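Oct 22, 2023

Lazy Sunday, or it was meant to be. I finally got going on the kitchen after lunch, with the radio up way too loud, and ended up spending most of the afternoon on the microwave. I do love that thing! The cream color, the rounded corner, the thin reddish-brown line running around the window - it makes me happy every time I heat up soup. The scuff above the window is still with me though. I tried baking soda, then dish soap, then plain old elbow grease, and I've decided we can live together.

Manju called halfway through and we talked for 68 minutes (her phone keeps track), mostly about her sister's move.

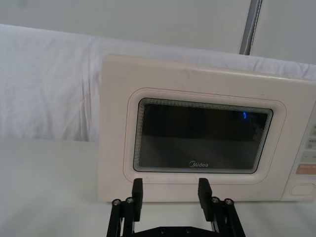 She wants me over for dinner next week and I said yes, as long as she makes the lentils.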